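Schrauben, Scheiben und ein weißer Tisch

17. April 2022

Wer hier schon länger mitliest, weiß, dass ich ein Problem mit Kleinteilen habe. Ich kann nichts wegwerfen, was ein Gewinde hat. Seit dem Umzug im Dezember standen bei mir drei alte Keksdosen und ein Gurkenglas herum, alle randvoll mit Schrauben, Muttern, Unterlegscheiben und diesen komischen Winkelchen, die bei jedem Regal übrig bleiben. Das Gurkenglas ist mir im März dann vom Brett gefallen (Scherben, Flüche, eine Scheibe bis unter den Heizkörper), und danach war klar: Jetzt wird sortiert!

Bestellt habe ich mir dafür das Sortimentskästchen von Manholm, das mit den herausnehmbaren Fächern. Ich hatte auch das von Plerngate in der Hand, aber da schließt der Deckel nicht bündig, und wenn man es schräg hält, wandern die kleinen Scheiben von einem Fach ins nächste. Kann man machen, wenn man gerne zweimal sortiert.

Angefangen habe ich zu Hause am Küchentisch, und das war eine Schnapsidee. Der Tisch ist dunkel, hat Rillen zwischen den Brettern, und in jeder Rille verschwindet zuverlässig genau die Scheibe, die man gerade sucht. Außerdem wollte ja irgendwann jemand zu Abend essen. Also habe ich die Dosen in einen Stoffbeutel gepackt und ins Büro geschleppt, fast 400 Teile, zumindest stand das auf einem der alten Etiketten, nachgezählt habe ich natürlich nicht. Schwer war der Beutel trotzdem, in der Bahn hat es bei jeder Kurve gescheppert.

Im Büro haben wir einen weißen Tisch, glatt, ohne Rillen, und auf dem sieht man Metall einfach wunderbar. Das klingt jetzt banal, aber ich habe in der Mittagspause mehr geschafft als an zwei Abenden daheim. Mein System geht so: erst alles, was lang ist, nach Dicke hinstellen. Ja, hinstellen! Schrauben mit flachem Kopf kann man prima auf den Kopf stellen, dann ragt das Gewinde nach oben und man sieht sofort, welche dicker und welche dünner ist. Danach kommen die Scheiben dazu. Passt eine drüber und rutscht bis unten durch, ohne zu schlackern, gehört sie zu dieser Schraube. Wenn nicht, kommt sie erst mal auf den kleinen Haufen daneben.

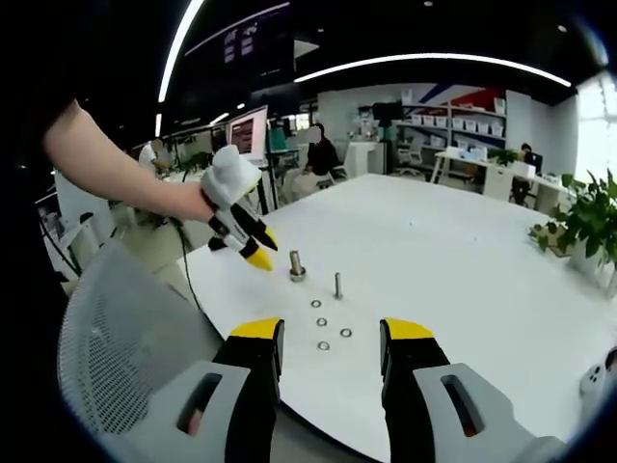

Mit den Haufen muss man allerdings aufpassen. Ich neige dazu, aus einem Haufen drei zu machen, und am Ende liegt wieder alles durcheinander, nur flacher. Inzwischen bleibt es bei einem, und was da zweimal hintereinander nirgends passt, wandert ins Fach »Rest«. Das Fach »Rest« ist leider schon ziemlich voll.

Für die Beschriftung habe ich das Klebeband von Nunesska genommen, das matte, auf dem auch Bleistift hält. Ich schreibe nur den Durchmesser drauf, keine Länge, die sieht man ja. Zwei Dosen sind jetzt durch, die dritte steht noch unter meinem Schreibtisch, und da sind die ganzen Holzschrauben drin, auf die ich ehrlich gesagt wenig Lust habe.

Falls jemand weiß, wie man festgerostete Muttern von alten Bolzen bekommt, ohne gleich die Säge zu holen: gerne in die Kommentare! Kriechöl habe ich schon probiert, über Nacht, hat sich nichts gerührt.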